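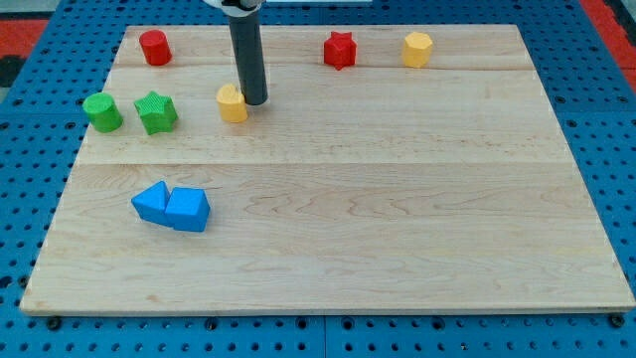 I want to ask for advice about finishing a maple board. I bought it glued up from Skunitz in December, it is several planks joined together, and I want it to be the base for a shape game for my niece and nephew, who are 2 and 3 years old. The wood is very pale and the grain goes in waves, which I like so much that I am afraid to spoil it with the wrong oil. You can see the faint lines where the planks meet, and one of them runs near the middle of the board. My question is double: which finish keeps this pale colour, and should I worry about these joints when small children will put wet hands and spoons on it? The blocks, such as the yellow one with the heart top and the red star, are already coloured and I will not touch them.

Tarek Qaisi

plumbline_ed
Nice bit of maple. Don't put linseed on it, whatever anyone says. It goes yellow in a year and then orange. A water-based clear varnish with a toy safety mark on the tin will stay nearest to bare wood. Three thin coats, light sanding between.

Oddleg
Disagree with the varnish. Toddlers bang things. The varnish chips, then you have flakes, and then you have to sand the whole lot back. I use hard wax oil, the sort sold as "raw" or "natural" with a touch of white in it. When it wears, you rub a bit more on. My own board was done with the Schwaiger one and it is still pale.

plumbline_ed
Modern water-based doesn't flake like that if you sand first. You are thinking of the stuff from our school days.

Oddleg
I am thinking of the stuff on my kitchen stool, done two summers ago.

Tarek Qaisi
Thank you both. I forgot to write the size of the tin is also a question for me. Here I can buy Musten hard wax oil only in a big tin, and the board is small. Is it possible to keep the rest, or does it go hard in the tin? I have also read on another page that the "raw" type leaves white marks in the joints. This would disturb me, because at the moment the joints are hardly visible.

gransbench
It does keep, if you pour what is left into a smaller jar so there's hardly any air over it. Wipe the rim before you close it. And please lay your used rags flat outside to dry, don't scrunch them up in the bin. Oily rags can heat up by themselves and catch fire.

The white marks come from putting too much on. Use a white pad, work it in, wait the time on the tin and then take off everything that will come off. If there is a tiny gap in the joint, go over it with a cotton bud.

Mirelle_K
Has anyone asked if the joints are flat? Run a fingernail across. If it catches, sand before you do anything else, because the finish will make the step more visible and the blocks will rock when you stand them on it. Especially tall ones like a cylinder.

Tarek Qaisi
I made the fingernail test this morning. On one joint it catches a little, on the other I feel nothing. I have sandpaper in 120, 180 and 240. Should I start with 120, or is this too rough for such a small step?

Mirelle_K
Start with 180 on a cork block, always along the grain. If you are still at it after ten minutes, then go down to 120. With wavy grain watch the light from the side, scratches hide in it and come out once the oil is on. Finish at 240 and no finer, or the oil won't go in.

Oddleg
Agree with that. And round the edges over a bit while you have the paper in your hand.

plumbline_ed
I'd wet the surface first with a damp cloth, let it dry and knock back the raised fibres. You need this with water-based anyway, but with small wet hands it is worth doing under oil too. Oddleg may sand his stool while he waits.

gransbench
Do the underside as well, same number of coats. A board finished on one side only can cup. I learned this with a tray from Lokico which now rocks like a boat.

Tarek Qaisi
I have decided for the oil, with apologies to plumbline_ed. My reason is the repair: I can do it myself at my sister's house without carrying the board home. I will make a test on the underside first, one patch with the raw type and one patch with the clear type of which my neighbour has a rest, and compare them after a week. If the raw one makes white lines in the joint I will write it here.

plumbline_ed
No apology needed. Test patch is the right way to go. Put up how the colour came out, I'd like to see the two next to each other.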